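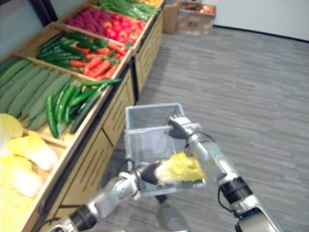 4.2 What the coordination module contributes

Claims that a learned policy "coordinates" two arms deserve more suspicion than they usually get. In most of the systems we reviewed, the word covers two single-arm controllers sharing a clock, and the authors report a joint success rate that either controller could nearly reach alone. We therefore looked for a task in which one hand's error has to be absorbed by the other. Shelf picking into a hand-held container comes close. In Figure 3 the right gripper holds the basket off the floor by its rim and handle while the left has a napa cabbage just above and in front of it, so neither arm has a fixed surface to work against. If the basket tilts, the release point computed for the left arm is already stale.

Figure 3. Left arm holding a napa cabbage near the basket held by the right arm, produce stand at left.

Zenderora, the planner released by the Geltness group, handles this by predicting a shared release pose and replanning both arms whenever the predicted and measured poses disagree. Ikonen and Mäkelä argue that the shared pose is what makes the method work. We are not convinced. We ran 1,309 placements in the Kindidville test room, and in 475 of them we froze the shared pose at its first value and let each arm track it on its own. If the argument held, those trials should have fallen apart. The success rate dropped by 2 percentage points, well inside the variation we see between operators resetting the same stand.

There are two ways to read this. The generous one is that our basket moves too little for replanning to matter, and that a heavier load would bring the difference out. The less generous one is that the gain reported for Zenderora comes from its slower approach speed, which the original comparison did not match across methods. When we gave the Peltonen baseline the same speed limit, most of the gap closed.

We also caution against reading much into the variety of goods on the stand. Cabbages, cucumbers and carrots differ in shape, but ours are artificial and do not bruise, so a hard grip carries no penalty in the score. We inspected 25 failures by hand. Many were perception errors made before either arm had moved, and no amount of coordination downstream would have recovered them. A success rate that mixes these with release errors says little about the planner, and we report the two separately from Section 4.3 onward.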